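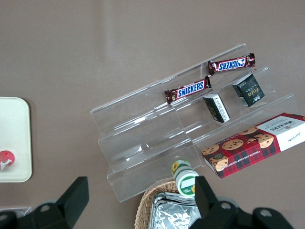
Counter restocking: tiered stands, trays and baskets

The refreshment counter at Nodham changed over to open display in January, and Flevach is due to follow. Sites have asked for the layout in writing. The notes below cover packaged snacks, bottled drinks and bread. Hot drinks are handled in a separate sheet.

Tiered stands

The standard stand is clear acrylic with three steps and a low lip at the front of each. The lip holds flat items in place, provided they are laid parallel to it. Candy bars go flat, one deep. Two layers of bars will slide over the lip when the stand is moved.

Cartons may stand upright if the base sits fully on the step. A carton deeper than the step should be laid down or moved to a tray. Shortbread boxes are the usual problem at Nodham. A Walkers box set down at the end of the front step tends to creep outward each time the item next to it is taken, so place it toward the middle and put the narrower stock at the ends.

Faces should point toward the customer side. Bars put back the wrong way up are to be turned at the next check. Mixed stock on one step is acceptable. Mixed prices on one step are not, as the label strip takes one price only.

Acrylic scratches easily. Wipe with a damp microfiber cloth and no glass cleaner. Stands that have gone cloudy should be returned to Mahasneh under part number 3102. The old part number, 610, now refers to the label strip and has already caused one wrong delivery.

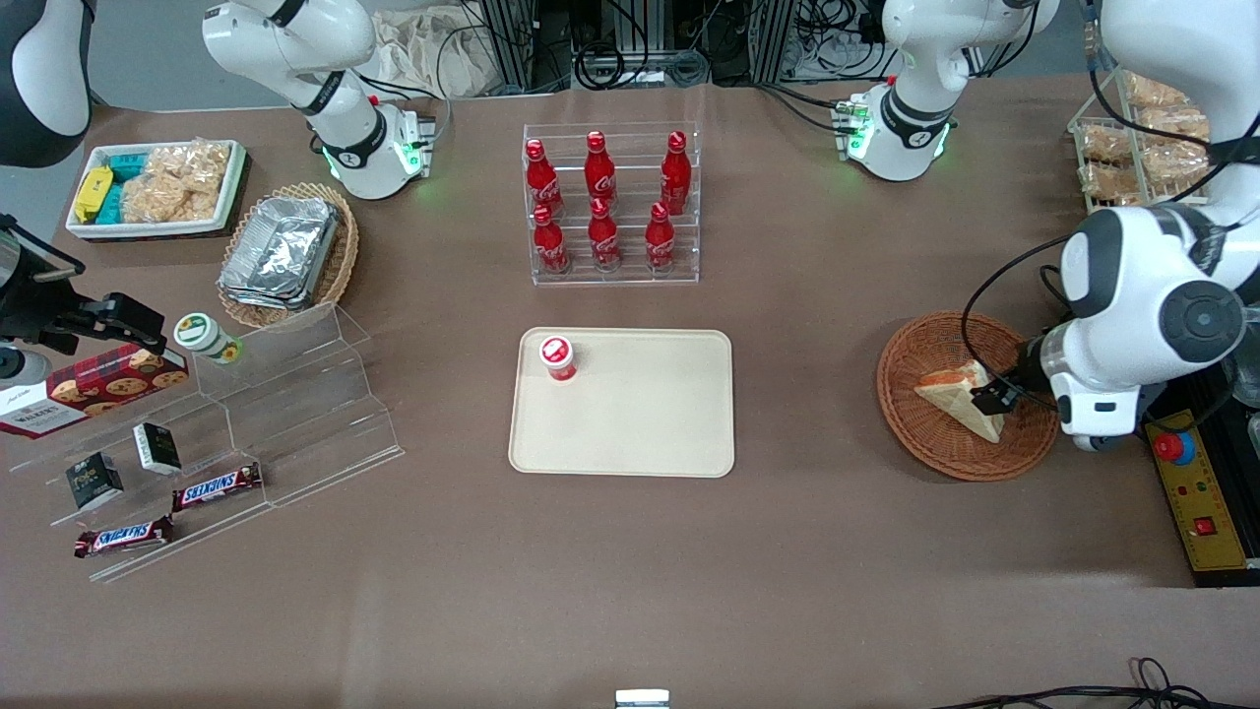

DRINKS, BREAD AND LOOSE ITEMS

Bottles have their own two-tier rack, also clear acrylic. Slender bottles such as Coca-Cola run three to a tier. Fill the back tier first, since reaching over a full front row is how bottles get knocked. Labels face out. Chilled bottles are dried before racking; condensation collects on the lower tier and softens any paper label near it.

Bread goes in the round wicker basket. Cut slices are handled with tongs and replaced every 2 hours. Crumbs work into the weave, so the basket is turned over and tapped out at close, then brushed. It should not be soaked. Wet wicker loosens at the rim and takes a full day to dry.

Foil containers are stacked in the oval basket. Keep the stack straight and no more than 8 high. The foil dents at the corners under load, and a dented container will no longer take its lid.

Wrapped rice crackers and other light packages belong in the white rectangular tray. Put bagged items of one kind together at one end. Crackers settle in transit, and the broken ones should be pulled before the tray goes out.

The cream tray with the raised rim is for serving. It is kept clear of stock so that a customer order can be put together on it, and it is wiped between orders. A single cup or small tub may be left on it during quiet periods.

Spacing

Leave a hand's width between the serving tray and the bottle rack. Baskets go toward the outside of the counter, where the tongs can be reached without crossing the drinks.

Supply

Replacement baskets come from Zilurov in both shapes. Order the round and the oval on separate lines, as the form defaults to round. Flevach should check its counter depth before ordering racks. Corrections to this item will run in the next issue.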